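Home About Bikes Kitchen Stuff Archive Contact

**My morning as a Crown witness**

6 min read

So I finally got to go to court! As a witness, calm down, Mum.

If you were reading this blog last September you'll remember my bike getting pinched from the rack outside Clilow station, and the very long and very grumpy post I wrote that same night with too many capital letters in it. I'd had that bike for one summer. It was a Silska, the dark green one with the step-through frame, and I'd saved up for it for ages and then bought it from Palaniappan Cycles, who threw in the good lock. The good lock was still there when I got off the 5:40 train. It was lying under the rack in two pieces.

I reported it online, got a file number, and figured that was that. Then a constable phoned me at work a couple of weeks later and asked if my bike had a sticker of a heron on the seat tube. It did! Someone had tried to sell it to a guy in a parking lot in Grirkodura, and the guy had the sense to look up the serial number before he handed over any cash. He sent the police the messages, the licence plate, everything. I've never met him but I owe him a beer or several.

The young man who was charged is 19. I'm not putting his name up here. It's on the public list if you're keen, but he's a kid and this is a blog where I mostly write about soup.

Anyway, my subpoena came in the mail, all very formal, telling me to be at the courthouse for 9:30 and to bring it with me. I read it more times than I needed to. I also ironed a shirt, which my sister found hilarious.
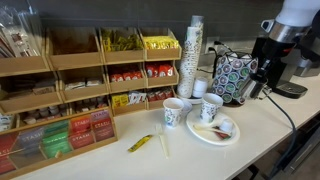
**Getting there, and then waiting**

I parked on the wrong side of the building, naturally, and walked all the way around it in my work shoes. Security took my water bottle, had a sniff of it and gave it back. Then you look for your courtroom on a sheet taped up beside the elevators, except it isn't sorted by name or by time or by anything else I could work out, and everyone is leaning over everyone else trying to find theirs.

A woman from victim services found me before I found the courtroom. Her name's Deepika Rodrigues and she was wonderful. She told me where the washrooms were, which door he'd be coming in by, and what to call the judge (Your Honour, which I practised under my breath like a weirdo). She also told me that most of these files never get to an actual trial, and that a lot of people plead on the morning once they see the witnesses have shown up. I said, so I'm basically a threat? She said she wouldn't put it that way in writing.

You're not allowed to sit in the courtroom beforehand if you might be testifying, so they don't want you hearing anything that could change your story. My story was "I parked my bike and then I didn't have a bike", but rules are rules. I read my statement over, the one I gave in the fall, and was a bit embarrassed by how much of it was about the lock.

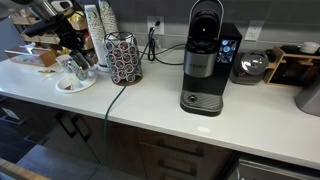
The Crown came out to see me a bit after ten. She was younger than me, carrying a stack of folders up to her chin, and she had the slightly hoarse voice of somebody who has been talking since breakfast. There'd been an offer, she said, and his lawyer was going over it with him, so could I hang on? I could hang on. I was a Keurig coffee into the day by then and feeling pretty chatty, though I will say this about pods: I never know which one I'm picking. You get a whole rack of them with the foil lids facing out, you choose one because you like the colour, and then it's hazelnut. She asked if I had any questions and all I could come up with was whether I'd still get to say anything if he pleaded guilty. Yes, she said, if I wanted to fill in a victim impact statement, and she'd read it in or I could.

I wrote it on my knee. One page. I put down what the bike cost, which was $2,183 with tax (I'd brought the receipt, because I am my father's daughter), and I put down that I'd been taking the bus to the station all winter and that I don't leave things places anymore without turning around twice to check on them. I felt silly writing that last bit. It's a bike! Nobody got hurt! But Deepika read it and said to leave it in.

**What happened in the end**

He pleaded guilty to theft under $5,000, and they dropped the other charge, the one to do with having it in his possession. I was let in for that part. I'd been picturing somebody a lot bigger. He had on a white shirt that still had the fold lines in it and he kept his hands behind his back the whole time, and his mom sat one row ahead of me with her coat on.

The judge was brisk but not unkind. She asked him to stand up, asked him if he understood what he was admitting to, and then listened while the Crown read out my page. I stared at the carpet. His lawyer said he had a job now, washing trucks, and that he'd already put some money aside. So he got probation, community service, and he has to pay me back $700, which covers the repairs - the rear wheel was wrecked and somebody had sawn at the battery mount. The bike itself had been sitting in a police storage place all this time with a tag on it.

He said sorry. He turned around to say it, too, although I think he wasn't sure which one of us I was and so he sort of said it to the whole row. 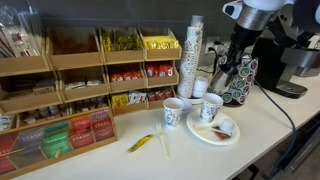

Coffee and tea station, with the carafe in its spotty sleeve.

I was back in the car before noon. I'd booked the whole day off and didn't know what to do with the rest of it, so I drove over to Palaniappan's to ask about a wheel. They've got one coming in, more than 10 days' wait, and they had a good look at my two pieces of lock (yes, I kept them, they live in my glovebox) and said bolt cutters, big ones. I've ordered the heavier one and it weighs about as much as a roast chicken.

A few of you asked in the comments last time whether it's worth reporting a stolen bike. I'd say do it, and write down your serial number tonight. Mine's on a sticky note on the fridge now, next to the recycling calendar. I'll post a photo when the wheel's on.

Recent posts

- Leek and barley soup, second attempt
- MY BIKE IS GONE
- What I keep in my pannier
- Clilow to Grirkodura by the river path
- Winter tires: yes or no?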